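Toy sort, March - pics up finally

Quick page, more when I get a minute. Box paper is from Veltico, 20 sheets, plenty left over. 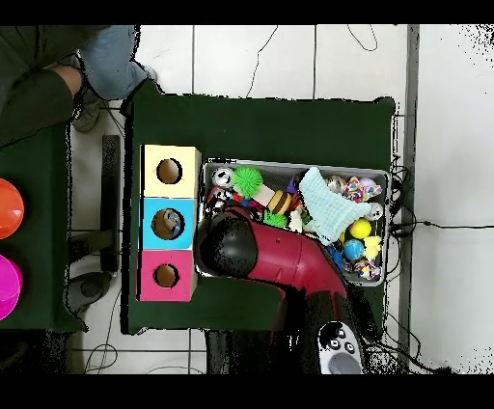
Yellow, blue, pink. One hole each. Burger tipped over next to the big pile.

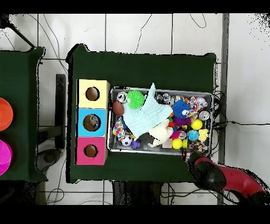 Green spiky ball, the little football, soccer ball down in the corner. Rope toy too.

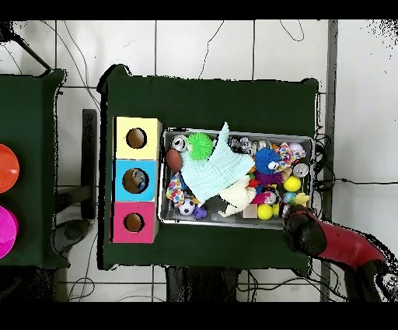

Yellow balls and the duck on the right. Blue spiky guy with the googly eyes is my favorite, no contest.

Plan for now: cans in one box, balls in another, soft stuff in the third. Haven't settled which color gets what. Anoma says balls in blue, bigger hole. Fine by me. Cloths get folded and go on the shelf, not in a box pls.

Still need labels. Philomena has the good marker. Also need a lid for the spare tub, the Friesen one dosn't fit, tried it twice.

If you're dropping off more toys, wipe them first and leave them by the door before 4. No more stuff with batteries, we have a whole drawer. Rope toys ok.

Érica is doing the next round, ask her about times.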